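Diary > 2021 > Autumn

Search this diary Go

November 9, 2021

Rain all morning, so I gave up on the allotment and did the paperwork for the bike instead. The insurance had gone up by 22 pounds. I rang them and got two of those pounds back, after a long wait listening to the same bit of piano.

Walked into Skelbridge after lunch to pick up the boots. The heel had come away in July and I'd been gluing it ever since. The man at Trener put a proper new one on and did the other to match. He wouldn't touch the stitching on the left toe, said it would see me through the winter if I kept wax on it. Bought a tin from him. The old footbridge is still shut, so it was the long way round by the road both times, with the lorries throwing water up.

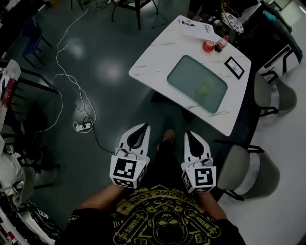 Stopped at Monti for a coffee on the way back. They have changed the bread and I don't like it as much. It's softer and goes to nothing when you dip it. I read the paper right through, including the letters about the bypass, and by the time I'd finished the windows had steamed up and it was getting dark outside.

Soup for tea, the last of the leeks with a potato and the end of the cream. Should have used less pepper. I have about 3 jars of stock left in the freezer and will need to make more before the weekend.

Spent the evening on the jigsaw, the harbour one with 1,000 pieces. All the edges are in and most of the boats. What is left is sky and water, and in this light I can't tell one from the other. Moved the lamp over to the other side of the table and it helped a bit. Gave up at ten.

Letter came from Grinen about the boiler service. They want to come on a morning, which suits me. Must ring them tomorrow and find the service book first. I think it's in the drawer with the batteries. Wind getting up now. Brought the bins in.

Contact | © 2021 | Back to top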